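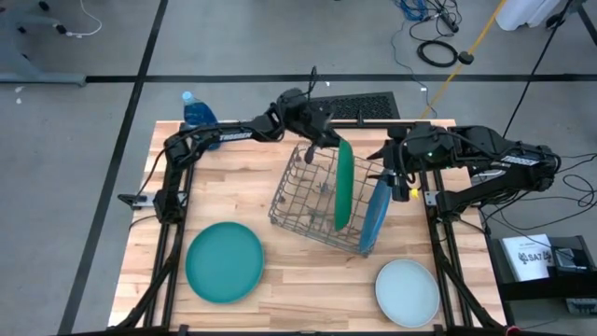
1. 皿は立てる。寝かせない。寄りかからせない

緑の皿のまっすぐな立ち方、これが目標。右の青い皿みたいに斜めで、カゴの縁からはみ出してるのは入れ直し。斜めの皿が一枚あると隣の溝がつぶれる。で、次の皿も斜めになる。あとはもう雪崩。

ワイヤーの水切りカゴは、底から立ってる細い棒(うちではピンと呼んでる)の間に皿を落とすだけ。だけなんだけど、急いでると棒の上に乗っかったまま手を離しがち。コツン、と底に当たる感触まで手を離さない。これだけで割る数がかなり減った。

台の上に平らに置いたままの皿も、乾かすつもりならカゴへ。木の天板に直に伏せるのはやめといたほうがいい。裏の高台のとこに水がたまって、輪じみになる。一回ついた輪じみは本当にしつこい(消し方は10に書いた)。

2. 入れる順番

大きい皿から。奥から手前へ。
小皿は最後、空いた溝に。
茶碗とお椀は皿が全部立ってから。
コップは別の場所。これ大事。

先にコップを置くと、皿を入れるとき肘が当たる。去年の11月に気に入ってたコップを二つ続けてやった。それ以来コップは布巾の上。

右利きなら左奥から埋めていくと、さっき入れた皿の上を手が通らない。左利きの人は逆で。狭いシンクの人ほどこの順番が効くと思う。

3. 皿の向き

表をそろえる。全部右向きとか、全部左向きとか。向かい合わせにすると縁どうしがくっついて、そこだけいつまでも濡れてる。深さのあるパスタ皿、カレー皿はとくに。

深い皿は溝を一つとばして入れる。もったいなく見えるけど結局こっちが早い。詰めこんで乾かなくて夜にまた拭く、のほうがよっぽど手間。

平皿は溝ひとつに一枚。二枚重ねて一つの溝に入れるのは、客が来た日でもやらない。来た日こそやらない。

4. カゴを置く場所

壁から指三本ぶん離す。壁にぴったりつけると壁側が乾かないし、壁紙のほうも傷む。タイルならまあ許容。

カゴが斜めを向いて置いてあっても乾き方は変わらない。ただ調理台が狭いなら、辺をそろえてまっすぐ置いたほうが手前に物が置ける。まな板一枚ぶん違う。

直射日光の当たる窓辺はよさそうに見えて、プラの弁当箱とか木の椀には向かない。木の椀は一日でひび入ったことあり。陶器だけの日なら窓辺でもOK。

木の天板の上にカゴを直置きするなら、下に必ず受け皿か吸水マット。マットは敷きっぱなしにしない。寝る前にめくって、椅子の背にかける。これをさぼるとマットの下が黒くなる。めくった日にびっくりする。経験者です。

5. カゴの大きさ、測ってから買う

うちのはRavbyの灰色のワイヤーのやつ、長いほうが46センチ。Wirnmontで1596円だった。買う前に調理台の幅は測ったのに、水栓のレバーが動く範囲を測ってなくて、最初の一週間レバーがカゴにごつごつ当たってた。測るところは三か所。

・置く場所の幅と奥行き
・水栓のレバーを全開にしたときの先っぽ
・上の吊り戸棚の扉の下の端まで(大皿を立てると思ったより高い)

あと一番大きい皿を店に持っていくのは無理でも、紙に丸く写して切って持っていくのはできる。型紙。これを溝に差してみる。店の人にちょっと見られるけど気にしない。

溝の幅も見る。細かすぎると厚手の皿が入らない。Brernettiの平皿を使ってて、縁がちょっとだけ立ち上がってる形なんだけど、溝の狭いカゴだと縁が引っかかって斜めになる。前のカゴがそれだった。手放した。

6. ワイヤーの手入れ

週いち。土曜の昼、皿がない時に。

(1) 受け皿を外して別に洗う
(2) カゴをシンクに逆さに置く
(3) 食器用洗剤を薄めたのを古歯ブラシにつけて、棒の根元だけこする
(4) 流す
(5) ふきんで拭いて、逆さのまま干す

根元だけでいい。ぬめりは棒と底の交わるとこにしか出ない。全体をスポンジでこすると、スポンジが棒に引っかかって千切れるだけで疲れる。

白いカリカリは水あか。クエン酸を水に溶いて、キッチンペーパーにひたして巻いて、お茶一杯飲むあいだ放置。そのあと歯ブラシ。塩素の漂白剤とは絶対いっしょに使わない。同じ日にもしない。これは急いでても守る。

茶色い点が出たらサビ。表面をコーティングしてあるカゴだと、剥げたところから出る。小さいうちならメラミンスポンジでそっと。こすりすぎるとコーティングがさらに剥げて広がる。広がったのは布巾の色がつくようになるので、そこが買い替え時。

7. 洗剤の詰め替え

中身が見えるボトルにしとくと残りがわかって楽。透明のに入れかえるなら、容器は完全に乾かしてから。水が残ってると薄まるし、傷みも早い。継ぎ足しもやめた。使いきる、洗う、乾かす、入れる。

Khaembaの詰め替え用大袋が1262円。袋の口が広くてこぼしやすい。じょうごがなければ、クッキングシートを丸めて差す。牛乳パックを切ったのでもいい。

食器用と掃除用は、見た目の似たボトルに入れない。入れるならマスキングテープに大きく名前。首のとこと胴のとこ、二か所。家族が間違えるのは決まって夜。暗いから。

掃除用の液は皿と同じ台に置かないで、一段下か床に近い棚へ。子供のいる家は逆に上。鍵つきならなおよし。

8. 割れものを持つとき

皿は縁をつまむんじゃなくて、縁と裏に指をまわす。泡のついた手で上の縁だけつまむと滑る。上からつまんで溝に下ろすなら、泡をすすいでから。

二枚いっぺんに持たない。
濡れた手で高い棚に入れない。
電話が鳴ったら皿を置いてから出る。

欠けた皿はその場で外す。「まだ使える」の箱に入れない。欠けたところは指も切るし、となりの皿も傷つける。鉢の受け皿にするなら欠けをやすりで落としてから。

割れたら、まずスリッパ。それから大きいかけら、次に濡らしたキッチンペーパーで床をおさえるように。掃除機は最後。細かいのは懐中電灯を床すれすれに当てると光って見つかる。これはほんと便利。

9. 重ねる前に確認すること

乾いたと思って重ねたら裏が濡れてた、が一番多い失敗。表じゃなくて裏の高台を親指でぐるっと一周さわる。湿ってたらもう一回カゴへ戻すか、そこだけ拭く。

棚にしまうときは

・同じ大きさだけで重ねる
・毎日のは腰の高さ
・たまにのは上
・重い大皿は一番下

色ちがいでそろえてる皿は、色の順番なんかこだわらなくていいと思う。緑、青、うすい青、どれが上でも。大きさがそろってればOK。ただ、洗ったのを下に入れて上から使う、をやると減り方が平均になって一枚だけ傷だらけってことがなくなる。めんどうな人は飛ばして。

縦に立ててしまうやり方もあり。書類立てを引き出しに入れて、そこに皿。下の皿が取りたくて全部どかす、がなくなる。引き出しを勢いよく閉める人のいる家には不向き。うちは不向きだったのでやめました。

間に紙をはさむのは、絵つきの皿と漆だけ。ぜんぶにはさむと出すたび紙が散らかって続かない。

10. 木の天板の輪じみ

明るい色の板を寄せた天板、好きなんだけど水の跡は目立つ。

ついた直後なら、乾いた布でおさえる。こすらない。ドライヤーの弱い風を遠くから。近づけすぎて反らせたことがあるので遠くから。

白っぽい輪 → 仕上げの表面に水が入っただけのことが多い。乾かして、木工用のオイルを布で薄く。目にそって。一晩置く。

黒っぽい輪 → 木の中まで行ってる。細かい紙やすり(240番)で目にそって軽く、そのあとオイル。ウレタン塗装の天板にはやらないこと。塗装がまだらになる。自分のがどっちかわからなかったら、水を一滴たらしてみる。しみこんで色が濃くなるのがオイル、玉のままなのが塗装。目立たない端っこで試す。

オイルを拭いた布は丸めて捨てない。自然に発熱して燃えることがある。水にひたして、袋に入れて口をしばってから。これ知らない人けっこういる。

板の継ぎ目に水が残りやすいので、拭くときは継ぎ目にそって一往復。横切るように拭くと溝に水を押しこむ感じになる。

11. 急いでる日の手順

朝、出る前に10分しかない日用。

・ごはん粒つきの茶碗に水をはる
・油っぽい皿はペーパーで拭くだけ拭く
・平皿だけ先に洗って立てる
・コップをすすぐ
・残りは帰ってから

平皿だけ先、がポイント。平皿は場所をとるわりに洗うのは一瞬なので、これが消えるとシンクが空く。空いてると帰ってきたときの気分がぜんぜん違う。

洗い桶に全部沈めて出かけるのはおすすめしない。夏はにおう。包丁は絶対沈めない。見えなくて危ない。

カゴに昨日の皿が残ってたら、洗う前に片づける。上に足していくと、乾いたやつがまた濡れる。ばかみたいだけど何年もやってた。湯を沸かしてる間にしまう、と決めたらできるようになった。

12. よく聞かれること

食洗機あるならカゴいらない? → 小さいのは要る。木べら、鉄のフライパン、漆、あと一個だけ洗うマグ。折りたたみので十分。

布の吸水マットだけじゃだめ? → 一人ぶんならいける。皿を立てられないので枚数が増えると無理。マットの上に平らに置くなら伏せて、途中で一回ひっくり返す。

ステンレスとコーティングのワイヤー、どっち? → 長く使うならステンレス。ただ皿に当たる音がうるさい。コーティングは静か、そのかわり剥げる。わたしは朝早いので静かなほうにした。

受け皿の水はいつ捨てる? → 毎回。と言いたいけど、夜だけでも。水が片側に流れる傾斜つきのは、流れる先がシンクのほうを向いてるか確認。逆向きに置いてる家、たまに見る。

箸とスプーンは? → 上向きに立てる派。口に入るほうが底の水につかない。フォークと包丁は下向き、刺さるので。小さい子がいたら全部下向きでいいかも。そのかわり箸立ての底はまめに洗ってくだい。

13. 買い足してよかったもの、いらなかったもの

よかった:
薄い吸水布を四枚。厚いの一枚より乾くのが早い。
シンクに渡す伸び縮みするラック。大皿の日だけ出す。Wirnmontで1014円。
古歯ブラシ(買ってないけど)。

いらなかった:
カゴにつける専用のまな板立て。まな板の下が黒ずんだ。まな板は目を縦にして、壁から離して立てるだけでいい。
二段の水切り。下の段に上のしずくが落ちる。上にコップ、下に何も置けない、という使い方になった。
皿の間にはさむフェルト。一回水にぬれたら終わり。

14. 追記

カゴの足のゴムがとれた人へ。捨てる前に、ホームセンターの椅子用キャップの小さいのをあててみて。棒の太さに合うのがたいてい見つかる。ない場合は熱収縮チューブを短く切ってかぶせて、ドライヤーでちぢめる。足がないままだと天板に線のキズがつく。カゴを動かすときは引きずらず持ち上げる、皿が入ってるときは動かさない。

あと5で書いた型紙、深皿のときは丸だけだと厚みがわからないので、横から見た形も写しておくといいです。次はフライパンの置き場所のことを書く予定。

2020年6月20日 更新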